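Sevside Robot Bench
Tue 11 August

1/ Thread on swapping grippers on the two-arm cell. We have been comparing two finger sets and two wrist camera mounts, with cable handling as the test task. Long, and mostly about friction and brackets.

2/ Cable is a good test because it is awkward in several ways at once. The reel is stiff and the cable is not. A grip that holds one well will often lose the other.

3/ The two finger sets: the Trindton wide block, which is what the arms were wearing before, and the Igwe padded finger, which is narrower and has a softer face. Same drive and same stroke on both. Only the fingers change.

4/ Control is by hand-held controller, with an operator standing next to the bench. No learned policy anywhere in this thread. I wanted the hardware differences on their own before anyone trains on top of them.

5/ First job is a reel pick. Bring the open fingers down either side of the reel, close on the rim, lift, hold, put it back. The free end of the cable is left loose on purpose.
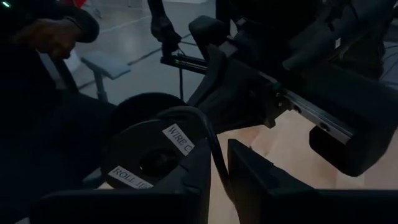
Right wrist camera, WIRE C reel between the fingers. Other arm at upper right.

6/ Note how much of that view is finger. With the low camera mount the two fingers take up the whole bottom edge. You get a very good look at the reel and almost nothing of what the fingertips are about to touch.

7/ The high mount sits further back and tilts down more. It shows the tips, but the reel gets smaller and the labels are harder to read. If your task needs label reading, stay low. If it needs accurate contact, go high.

8/ The other thing the low mount gives you is a view of the second arm coming in. I had that down as clutter. The operators liked it, as it gave them a cue for spacing without looking up from the monitor. I have moved it to the plus column.

9/ Reel pick results. 95 tries with each finger set, same operators, order shuffled. A try counts if the reel stays off the table for the full hold and goes back down flat.

10/ Wide block: 84 good. Most of the failures were the rim rolling out sideways during the lift. The face is flat and hard, so on a round rim you get two thin lines of contact and not much else.

11/ The padded finger did better on the lift and worse on the release. The pad sticks to the rim slightly and drags the reel as it opens. I am not giving a score for it yet. We changed the opening speed part way through, and the two halves should not be added together.

12/ Closing force made less difference than expected. Past a certain point the wide block only pushes the reel out faster. Approach angle mattered far more. Square to the rim is fine, and a few degrees off is where it starts to roll.

13/ Second job is a two-arm handover over the middle of the bench. One arm carries, the other comes across to meet it, and the first lets go. This is where wrist width starts to matter.

14/ The arms are mounted on opposite sides and reach inwards, so the wrists meet nearly head on. Anything that sticks out of a wrist (bracket, plug, spare loop of cable) will find its opposite number sooner or later.
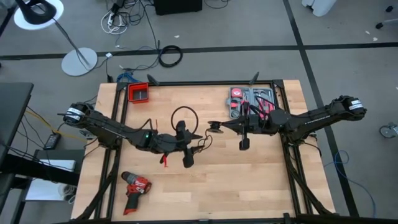
Overhead view, both arms in over the table. Tool kit at the far right corner, drill at near left.

15/ Look at the cable loop above the left gripper. A loop has to be long enough for full wrist rotation, and at most other angles that makes it far too long. Clipping it closer to the wrist helps, but costs you some rotation at the end of travel.

16/ We tried three routings. Along the top of the arm with one loop at the wrist is the least bad. Routing underneath snagged on the table edge. A spiral wrap was tidy and added enough stiffness to show up in the wrist torque readings, so that came off.

17/ Tools on the bench are a fair complaint, and I have had it before. For scored handovers the working area is the middle of the table, and the rule is that nothing may sit inside it except the test piece. The corners are free for use.

18/ Overhead camera against wrist cameras for the handover: the overhead is better for planning the approach and poor for the last few centimetres. Both wrists get in the way of the point you want to see. Everyone switched to the wrist views at the end, whatever they said they preferred.

19/ Lighting. The arms are black, the fingers are black, and the reel is black too. Auto exposure on the wrist cameras hunts whenever a finger crosses the light tabletop. Fixed exposure cured it. If you do one thing from this thread, do that.

20/ Controller notes. Trigger travel is mapped straight to finger gap. We tried mapping it to force and went back. Operators could not tell where the fingers were, and they tended to squeeze harder to make sure.

21/ Wear. The wide blocks are at more than 3,000 closes and measure the same as new. The pads had 868 on them when I last checked the log, and the leading edge has started to polish. Grip on the rim is still fine. Grip on thin cable has dropped off.

22/ Swap time is the same for both sets, two bolts a finger. The Igwe bolts are a different head size from the Trindton ones, so you need a second driver to hand. A small annoyance that comes up every single time.

23/ Current setup: padded on the arm that picks up, wide block on the arm that receives. The receiving arm mostly has to hold still and let go cleanly, and the hard face does that well. Mixed sets do mean two calibration files, so label them.

24/ Still to do in August: rerun the padded finger on the reel pick with the opening speed fixed, try a shallow groove cut into the wide block, and repeat the handover with the high camera mount on both wrists.

25/ The bracket drawings for both mounts are in the Kostodthorpe folder, under wrist. The high one was revised last week and the hole spacing changed, so check which version you have before you print it.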